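Desk Corners of Drornport

Welcome to the new gallery! It went up on 8 May 2025, and it's all about the little spots where people in Drornport read, draw, solder, write letters and stay up too late. I love these corners. I've been collecting them since last October and there are 67 in the folder now, so I'm putting them up in batches as I get the notes typed.

Bonness Street, upstairs room

My favorite kind of desk lamp, the silver sort with a slim curved neck that goes up and then reaches forward. The bulb is round and white, set in a ribbed metallic collar, and I could look at that collar all day! There's a neat little joint partway up the neck, too. White desk, plain white wall, and the black cord looping round beside the base in tight turns.
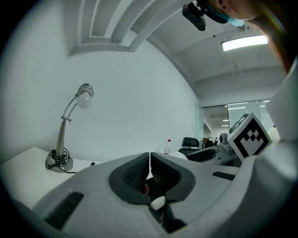
Coming in the next batch

The Warrier Building rooms are next, and they're wonderful – long benches, tall windows, and one drafting table that took up most of an afternoon. After that it's the Flarkinow reading room, which has the best green shades in town (I went back twice just for those).

If you have a corner of your own you'd like to see up here, send it along with a line or two about the lamp. Old lamps, new lamps, clip-ons, all welcome!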